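Thursday

Up before six because of the furnace. It has been short-cycling all week and I lay there listening to it click on and off until I gave up and made coffee. Called Brunar when they opened at eight. The woman said they can send someone tomorrow afternoon or first thing Monday. Took tomorrow.

Worked on the translation until eleven. Sixteen pages left in the Gashaw manual and all of them are tables, so the word count goes up fast and I don't feel like I've done anything. 4,000 words due to them by the end of the month. I wrote to ask whether they want "coupling" or "coupler" all the way through, as the first half uses both. No answer yet. I will probably just pick one.

Lunch was the rest of the bean soup. It's better with vinegar.

Katia Farina called at noon about the choir. Fullmont has raised the hall rent to 150 a month beginning in the new year, and she wanted to know if I thought people would pay more or if we should look elsewhere. I said people would grumble and pay. She isn't sure. She has already talked to the Lutheran church, which would let us have the basement, but the piano down there hasn't been tuned in years and there's a dehumidifier they won't turn off. We talked for close to an hour. I said I would write to the altos, and then I was sorry I said it.

Went for a walk after that to clear my head.
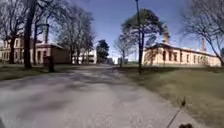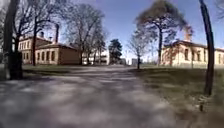
The Fauré is the real problem, not the rent. We have five rehearsals left before the concert and the tenors still come in early at the Sanctus every time, and when they do, the second altos follow them, me included. I tried singing my part under my breath while I walked. It goes fine as long as I don't hear anyone else. On the stretch where the shadows of the branches lay across the pavement I used them for the beat, one breath from shade to shade, and got through the Agnus Dei without gasping in the middle of the long phrase. I should mark that breath in pencil before I forget. It goes after the comma, and I have been taking it before.

Still haven't decided about the solo. Katia brought it up again at the end of the call. It is only a few bars in the encore, and she says it sits right where my voice is comfortable. I told her I would say by next rehearsal. My throat closes up when I think about it. I did the reading at Dad's service without any trouble, and this is shorter, so I don't know what the difference is. I think I would rather be asked by letter so I could say no by letter.

Stopped for stamps and cough drops on the way back. They were out of the honey ones and I bought the cherry, which I don't like.

Wrote to the altos at four. Kept it to the rent and the church basement and asked for an answer either way. Two replies by supper. Both say stay at Fullmont. One of them also wanted to know if the black skirts have to be floor length this year, so I have to ask Katia that.

Eggs and toast for supper. Tried the Sanctus at the kitchen table with the recording from Tultmont that the choir passed around last November. Their tempo is slower than ours and I think slower is right, but I'm not going to be the one to bring it up.

Furnace is clicking again. Wool socks tonight.

Tomorrow: clear the boxes away from the furnace before the Brunar man comes, finish the second table, return the library books, look for the good pencil.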